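Gripper drops pouches after tool change - cable or pads?
Forum: Cells and Small Arms > Setup and Repair
Started by ribbedbench, December 9, 2019

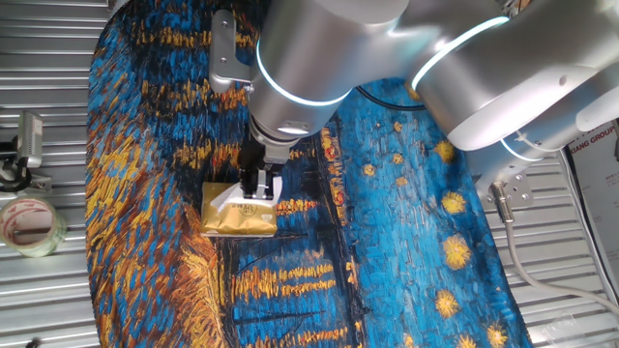
1. What I've got

ribbedbench wrote:
Single arm on a bench, two-finger gripper, job is picking small foil pouches off a mat and putting them in a Birker tray. Ran fine until I had the gripper off to swap the fingertip pads. Now it lets go maybe one in 8, always on the way up, never once it's travelling. Gold pouches worst. The paper flap at the top is where I've been gripping becuase the foil slides.

Done so far:
- re-torqued the flange bolts
- re-taught the pick point twice
- wiped the pads with iso
- swapped to the spare gripper cable, no change

Light rings stay the same colour the whole time, no fault on the pendant. Grip force is where it always was. Any ideas before I pull it all apart again.

2. Replies

tin_opener:
You're gripping the paper. Stop gripping the paper. Flap tears or folds a bit and the pads close on nothing. Go lower, get the foil and whatever's inside it.

ribbedbench:
Tried lower. Foil crinkles and the pouch swings round, then it won't sit flat in the tray. Flap was working for months before the pads.

kilnside:
So it's the pads. Are they the same pads or "the same" pads? Prikon changed the backing on theirs at some point and the new ones sit prouder. Fingers think they're shut before they are.

ribbedbench:
Same part number. Didn't measure them. Will do.

nine_tenths:
My money's on the cable. That thin grey one coming off the plate under the elbow just runs loose down over the bench. Arm goes up, cable drags, connector gets a tug. Had this exact thing on a labelling cell, intermittent for weeks, looked like everything except a connector.

tin_opener:
He swapped the cable.

nine_tenths:
He swapped the gripper cable. Doesn't say that's the one on the plate. And even if it is, new cable routed the same bad way gets the same tug. Connector on the plate is still the old one.

ribbedbench:
Fair. I swapped the short lead, not the grey one. Grey one has never been touched.

nine_tenths:
There you go then.

kilnside:
There he goes nowhere, he hasn't tested it. Jog it up by hand with the gripper closed on something solid, 100 percent of the travel, and wiggle the connector while you watch the finger position. E-stop in the other hand and speed right down pls. If position doesn't move it isn't the cable.

mudflat77:
What's that mat sitting on? The ribbed metal? If it's a soft mat on grooves it'll dip wherever there's a groove and your pick height changes depending where the pouch lands. Doesn't matter when pads are worn to suit. New pads, no slack, you notice.

ribbedbench:
Yeah mat straight on the ribbed panel. Never thought about it. It's the painting one, swirly blue, was what we had.

mudflat77:
Nice mat. Terrible datum. Put a flat plate under it.

sodium_lamp:
Also if you have any vision on that it will hate gold pouches on a mat full of gold. Yellow stars down the right side, orange bands on the left. I'd go plain grey and be done.

ribbedbench:
No vision on the pick, fixed position. The thing clamped on the left edge isn't doing anything for this job.

sodium_lamp:
OK, ignore me. Still go grey.

tin_opener:
Tidy the bench as well. Roll of tape on one side, scrap plastic over by the cable. One day the cable drags that into the pick and you're back here with a new thread.

ribbedbench:
noted lol

3. What I measured

ribbedbench:
Right, results. Did it in the order people said.

Pads first. New ones are thicker than the old, not a lot, but it's there on both. Kilnside was on to something.

Cable test. Closed on a bit of aluminium bar, jogged slow all the way up, wiggled the connector plenty. Finger position didn't budge. Then clipped the grey cable up along the arm anyway with a service loop at the elbow and ran 11 pouches. Dropped one. So not the cable, or not only.

Mat. Slid a flat plate under it, re-taught the height. Another 11. Dropped none.

Haven't touched the close position for the thicker pads yet, doing that next.

nine_tenths:
11 isn't a test when it was dropping one in 8. You could get none by luck. Leave the cable clipped up and run a proper batch.

mudflat77:
It was the mat.

nine_tenths:
You don't know that. Two things changed, he moved the cable and then the plate went in. And he re-taught.

mudflat77:
Cable was already clipped when it dropped one.

nine_tenths:
One. Out of 11. Same problem, small number.

kilnside:
Fix the close position before you run anything big or you'll be testing two faults at once. Old pads back in if you still have them, that's quickest.

ribbedbench:
Old pads are in the bin. Will sort the close position then do 100.

4. Close position, how to

kilnside:
For whoever finds this later:
Open fingers, arm parked, speed down.
Close on nothing at lowest force, write down the position.
Close on a feeler gauge, write that down too.
Compare with what's in the program. If the program's "got it" window still matches the old pads, shift it.
Save under a new name. Don't overwrite.

tin_opener:
Last line in capitals please. I've seen what's on the Tronomgate machine, every program is called TEST.

ribbedbench:
Window was off. It was reading got it with the fingers just barely on the flap. Shifted it, saved as new.

Ran the 100. Two drops, both from pouches where the flap was folded over before it got there. Can live with that for now, the Ngata trays turn up in February and the pick changes anyway.

tin_opener:
So it was gripping the paper.

mudflat77:
Mat.

nine_tenths:
Check that connector again in a month.

ribbedbench:
Leaving the plate in and the cable up. Anyone know if the thinner pads can still be got? Prikon only list the one type now

kilnside:
Will have a look in the drawer, pm me the finger width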